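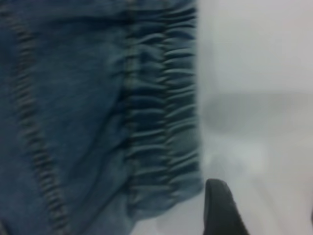

Denim with long seam, close up.

November 26, 2022

Workshop notebook, Caltholm bench. Thread trial, vat notes, odds and ends.

Started with the thread problem. The Jarex thread in the heavier weight is still shredding at the needle on thick crossings. It sews fine on two layers and on four. At six layers, where a felled seam meets a hem, it frays on the top side and then snaps within a few stitches. Changed the needle from a 100 to a 110 and the snapping stopped on the first strip, came back on the third. Went back to the old cotton-wrapped thread on the same machine with the same 110 needle and got through every strip with no break. So the needle is part of it and the thread is part of it.

Settings for the last run, so that the next person doesn't have to guess: stitch length 3.5, presser foot one turn looser than usual, top tension at 4, bobbin left alone. Speed low over the crossings, by hand wheel for the thickest ones. The hump jumper helps if it goes in behind the foot before the foot tips. If it goes in after, the first stitch is already short and you can see it from across the room.

Oiled the Gronex before lunch. The manual says every day of use and the log says otherwise. It had a dry squeak from the hook area that went away after two drops and a minute of running without thread. Wiped it down and sewed scrap until the oil marks stopped. Please do the same, and keep the scrap in the tin for this, as oil marks on finished work don't come out with ordinary soap. The knee lift is still slow to return. I didn't open it.

Indigo vat. It was sluggish again. Surface had very little bloom and the liquid under it was green going toward blue, where I want yellow-green. Temperature was low. The heater had been set correctly but the lid was off by a hand's width and I think most of the heat went out overnight. Brought it up slowly, added a small dose of reducer, stirred in one direction without splashing, and left it covered for an hour. By early afternoon the color was right. Dipped four test strips of the Mabuza twill, one minute each, air between dips:

strip 1, one dip: pale, a little gray
strip 2, two dips: even, light
strip 3, four dips: good middle blue
strip 4, six dips: dark, slight streak on the fold

The streak on strip 4 is my fault. I let it fold over on itself in the vat and the inside of the fold took less. Open the cloth out under the surface before you let go of it.

Rinsed all four until clear and hung them in the back. Rub test tomorrow on dry cloth, then on damp. Last time the darkest strip left a clear mark on white cotton even after three washes, and I would like to know if the longer airing changes that.

Hems. We keep having the same talk about whether to cut a hem off and turn a new one or to save the original edge. My view after this month is to save it where the length allows. The worn edge has the roping and the fade that people like about it, and a new hem next to old cloth looks new for years. It takes me 15 minutes more per pair to do it well. The trick is to line up the side seams first and pin there, then ease the rest between.

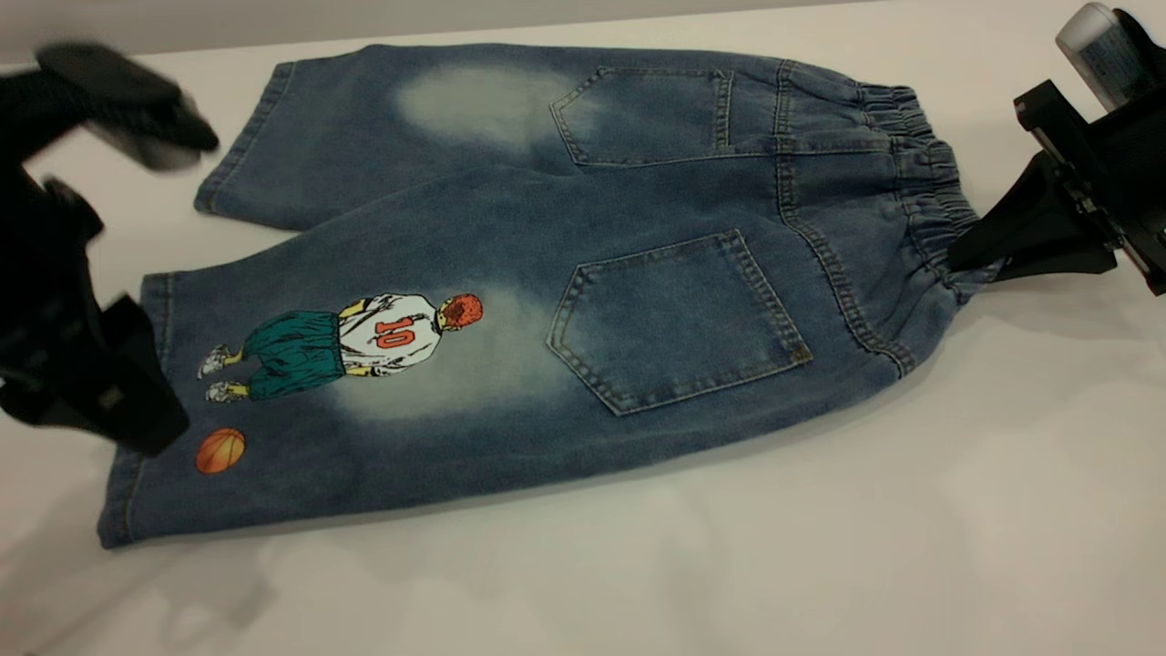 Pocket repairs are the other half of the pile. Most of the failures are at the top corners, where the bar tack holds and the cloth beside it gives. Sewing another tack in the same place makes the hole bigger. I have been putting a small piece of twill behind the corner, basting it, darning across the tear, and then tacking a little below the old spot. On the sample board the oldest of these has been through a lot of washes and shows no new tearing. For color, the tan thread on the second shelf is closer to most old topstitching than the gold one, which is too bright under daylight even though it looks right under the bench lamp. Check at the window.

Seam puller results, twill only, all with the grain. Old thread held to 400 newtons before the cloth itself began to slip. The Jarex thread let go well before that on two samples out of five and matched it on the other three. I don't trust five samples. Need a longer strip and a cleaner clamp, the left jaw has adhesive on it from the webbing tests and it grabs unevenly. Cleaned with alcohol, still tacky, try again.

Stock. Rivets: 126 of the copper ones in the jar, fewer of the backs, so somebody has been losing backs or they were short in the bag. Running total in the repair log is now at 1,781 entries. The book has few pages left. I put a blank one on the shelf next to it. Carry the number over on the first line so that we don't end up with two of the same again.

To do
- rub test on strips 1 to 4
- alcohol or a blade on the left jaw
- ask for a second cone of the Jarex from another lot before writing it off
- order rivet backs in December with the zipper order
- new gasket or at least a weight for the vat lid
- sharpen the small snips, they chew

Vat covered and heater on when I left. Lamp over the Gronex flickers, bulb is in the drawer if it goes.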